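Handout 9: Moving a planned grasp into the simulated kitchen

Read this before the lab session. It assumes you have finished the Pemlow setup and can load a scene, step it and save a run log. If your install still reports a missing asset folder, fix that first; lab time will not be used for it.

## Purpose

In the last handout the arm was driven joint by joint. In this one you give a target pose for the gripper and let the planner find the joint values. The work has 2 parts: reaching a pose above the spatula, and closing on its handle. Lifting is left for the next handout.

## Frames

Three coordinate frames are used.

- **World frame.** Fixed. All object poses in the scene file are given in it.
- **Base frame.** Attached to the robot mount. The planner works here.
- **Tool frame.** Origin midway between the fingertips, z-axis pointing out along the fingers.

Most errors handed in last term came from giving the planner a world pose without converting it. Write the transform out by hand once, then compare it with what `get_base_pose()` returns. The two should agree to the third decimal place.

The class scene is loaded with `scene 152`. Do not edit the object poses in the shared copy. Make your own copy under `work/` and change the seed there.

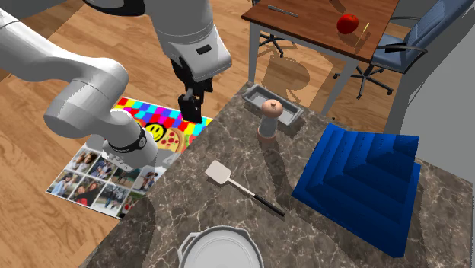 *Fig. 1. Scene 152: gripper empty over the floor mat, spatula on the counter, pepper mill and tray toward the rear edge.*

## Choosing the approach

The gripper in Fig. 1 points straight down, and you should keep that orientation for the whole approach. Rotate only about the tool z-axis. The spatula lies at an angle across the counter, so the fingers must be turned to close across the handle. Read the yaw of the spatula from the scene file – do not estimate it from the render.

Two points on clearance:

1. The pepper mill is the tallest thing near the back of the counter. A straight line from the start pose may pass too close to it. Add a waypoint above the counter if the planner reports contact.
2. The marble texture has no effect on collision. The counter is a plain box to the physics engine, and so is the floor.

The Cakance planner will try up to 894 samples before it gives up. If it fails, check the target height before you raise the limit. A target set a little below the counter surface can never be reached, and more samples will only make the failure slower.

## What to hand in

- Your base-to-world transform, written out as a 4 × 4 matrix.
- The waypoint list, in the base frame, with units.
- The log from one run in which the fingers close on the handle, and one in which they miss.
- A short paragraph on the miss: which value you changed, and by how much.

Logs must be in Ramalho format. Screenshots of the terminal are not accepted. Name the folder with your group code and put it on the course drive by 5 p.m. on the day before the next lab.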